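24 December 2024. Quick one, potatoes are cooling and I have maybe half an hour.

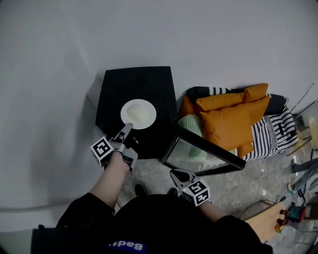 So the dining table is gone. Sold it in November to a couple two floors up, very happy with the price, did not think at all about December. Which means Christmas Eve dinner is happening on the little black side table, and on laps, and possibly on the floor. Stamatia says it's charming. Stamatia Drakos has eaten dinner standing at my sink more than once so I don't know that she's the person to ask.

Anyway. Things I've learned about living with a side table as your only table:

**Everything shows on matte black.** Flour, salt, fingerprints, the ring from a glass. I wipe it with a damp cloth and then a dry one, and then I wipe it again. Spray polish left streaks, don't bother. A tiny drop of dish soap in warm water worked fine.

**One plate at a time.** Two fit if they're small. The wide rim ones, no, one and that's it. I love those plates though. They came from Economou, the shop by the tram stop, I went in for a colander. Food looks nicer on them than it has any right to. Even plain white mush.

**It's low.** You bend for everything. My back has opinions.

The floor is the other thing. Speckled gray marble, came with the place, and it hides crumbs so well that you only find them with your socks. Swept it last night, swept it agian this morning, still crunchy by the wall. I'm putting the long rug down before people get here and calling that done.

And the mirror! The big one with the black frame. Still not hung. It's been propped since I moved in, and Lempi asks about it every single time. Lempi Lappalainen owns a proper drill and has offered, I just keep saying after the holidays. The wall curves is the problem. A flat mirror on a curved wall, where do the screws even go? One side would stick out. I looked at a floor stand from Fledo, 124 with delivery, and shut the laptop. If anyone has done this on a curved wall please write to me.

The wall itself I'm leaving white. Had a Pravach paint card taped up for weeks, some kind of clay color, and took it down on Sunday. Glad I did. The room's small and it's the one thing in here that looks calm.

Ok dinner plan:

- mashed potatoes, a lot, half the butter in the city
- the beets Stamatia is bringing
- fish if the fish place is still open when I get down there
- rice pudding, cold, with cherry sauce on the side for those who want it

Serving from the kitchen counter, everybody fills their own plate and finds a spot. Side table goes in the middle for glasses and bread. I thought about renting a folding table from Emach but they wanted a deposit and a car to pick it up with, and I have neither the cash nor the car this week.

New table is a January problem. I want a round one, seats 8 if people like each other, under 1,000. Wood. Something you can put a hot pan on without a whole ceremony.

Right, fish place closes at 2. Going. Merry Christmas if you do it, happy Tuesday if you dont.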